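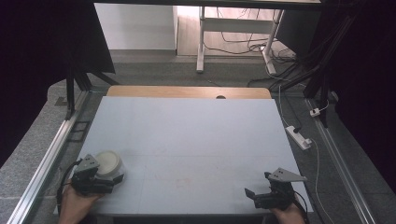

*Paired hand-held grippers at the Fakcombe bench, with a round white object held in the left gripper.*

## About the Tekley Manipulation Group

The Tekley Manipulation Group studies how robots may learn two-handed tasks from people. Our laboratory is located in Fakcombe and operates as a research unit within the Berchtold Centre for Automation.

Our principal program, Pulley, examines whether demonstrations recorded with hand-held grippers can train a control policy without teleoperating a robot arm. An operator performs each task directly, and the recorded motion of both grippers is then used for training. The method is intended for everyday household and workshop objects.

In the May trial, a policy was trained on 700 demonstrations of a lid-placement task and evaluated over 400 attempts, of which 360 were completed. Results were weakest where the object had to be passed from one gripper to the other — a behaviour that is now the main subject of our analysis. Policies trained on one gripper at a time did not reach the same level, and we have discontinued that line of work.

The group maintains two benches, each enclosed by curtains to limit changes in lighting. Session protocols and calibration procedures are available to partner organisations on request.

Enquiries concerning research placements or access to Pulley recordings should be directed to the Centre's front office in Fakcombe.

Page last reviewed: 2022-09-28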